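## 4. What the Money Went On

The grant allowed us one arm, and we had budgeted as if the arm were the expensive part. It was, on the invoice. Everything else arrived later in small amounts, each too minor to need a signature and too large to forget.

We asked three suppliers for quotes. Gruden offered the lowest price and a delivery time of 14 weeks. Clinitz could ship in 2, provided we also bought a service plan whose terms ran longer than the manual. Bustamante sent a calendar. We went with Clinitz, declined the plan, and then bought it in March at the full rate.

Our original plan set aside $195 for fixtures, a line that covered the bin, the clamps, and the test blocks. Actual spending on that line came to $635. Most of the difference went to sheet metal, which we ordered once to the wrong drawing and once to the right one. The drawing was ours both times.

### 4.1 Bench or Cell

The Hudemness planning guide, which our department follows, assumes that a lab will buy a finished work cell with its own frame and guarding. We priced one and went back to the table we already owned. A bin held down with C-clamps can be moved when the task changes, and clamps are easy to replace - a welded frame is neither cheap nor forgiving. The cost shows up as staff time, because any bin that can be moved has to be measured again afterward. We did not budget for that time, and we suspect few labs do. 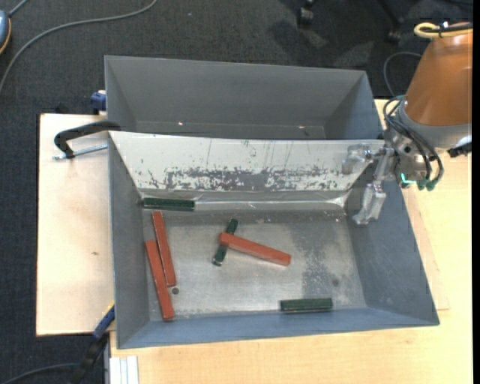

*Reading time: 7 minutes*

**Figure 3.** Bench setup with six wooden blocks, three red and three green, in the main bin. The gripper is at the back-right corner and holds nothing.

The blocks in Figure 3 were the cheapest item we bought and the only one that came in under its estimate. One red block rests across a green one, an arrangement that a planner should price for: overlapping parts take more attempts, and attempts are paid for in hours. The stained divider would not pass for new stock. We have left its replacement out of next year's request and moved the money to cables, a category that did not appear in our first budget at all.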